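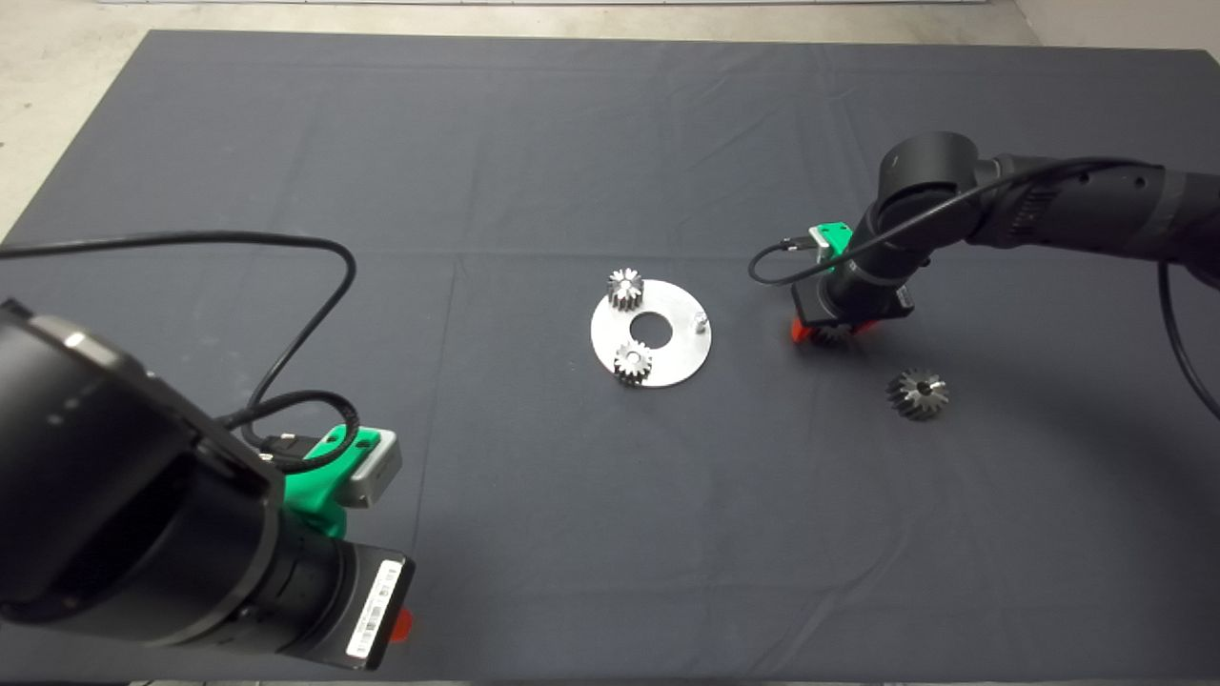
## Small Parts Corner: the planetary set that ate April

Regular readers will remember that the Vitville group voted to rebuild the Orine hoist gearbox, a decision made in good spirits and before anyone had opened it. The housing is now clean, the paint is off, and we have reached the stage where everything interesting fits in a coffee mug.

The planet plate is the heart of the job. Flat disc, hole in the middle, little spur gears arranged on it. The gears should drop onto their pegs with a light touch. If yours needs a mallet, it's the wrong gear or the wrong peg, and the mallet will not help you find out which.

A few notes for those following along at home with the Chiu kit, which uses the same layout:

- **Put down a dark cloth.** Steel on bare bench looks like bench. Steel on charcoal gray looks like steel, and a dropped gear lands softly and stays more or less where it fell. Don't iron it. We have better things to iron.
- **Keep the bevel gear off the plate.** It belongs to the output side and has no business there until the last evening. It's handsome, so people keep picking it up.
- **Check the bores before you check the teeth.** Everyone goes straight to the teeth. Ours were fine. One bore had a burr you could feel with a fingernail, and that cost us 3 evenings.
- **Leave the grease in the cupboard.** The first fit is a dry fit. So is the second. By the third you will want grease very badly, and you may have a little.
- **Turn the whole thing by hand** once all the pegs are filled. It should go around 11 times without a tight spot. Ours managed four, made a noise like a spoon in a garbage disposal, and was taken apart again.

The replacement gears came from Inow, who were quick and polite and sent 16 of them when we had ordered six. We've offered to return the extras. Until we hear back they are in the blue drawer, which is not a donation bin for anyone's lawn mower.

Next month we move on to the output shaft, and the bevel gear finally gets its moment. There's also the matter of the serial plate, which reads 2,273 and matches none of the paperwork. If you have an old Orine catalog in the basement, please bring it along, mouse damage and all.

Doors open at 6:30 in the evening. Bring reading glasses and your own rag – the shared one has been retired.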